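31/03/2025

I have been trying to learn Portuguese vocabulary with flashcards again, and the pile has started to win. On Sunday night the app (Pollent, the free version, because I am not paying to be scolded) told me I had 79 cards due. I did 30 of them and went to bed feeling like a scholar. By Monday morning I could not have told you the word for "spoon" if you had held me over a river.

My mistake, I think, is that I press "easy" too quickly. The word looks familiar, I get a warm feeling, and off it goes for 18 days. Then it comes back and we are strangers. Knowing a word when you see it and being able to fetch it out of an empty head are two separate skills, and I have spent most of March practicing the cheap one.
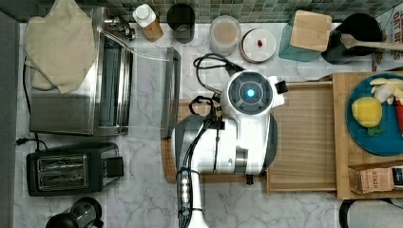
So the new rule is that I have to say the answer out loud before I flip the card. No mumbling, no "oh, it starts with a C." It is slower and it makes me sound unwell on the bus, but the misses are at least real misses now. I also cut new cards down to 6 a day, which felt insulting until I tried it.

The other thing I changed was the time. I used to review right before bed, half asleep, thumb doing most of the work. Now I do it after lunch – still half asleep, but sitting up. I keep the worst offenders on a paper list, and they get a second look before dinner.

"Colher," by the way. Spoon. I had to check.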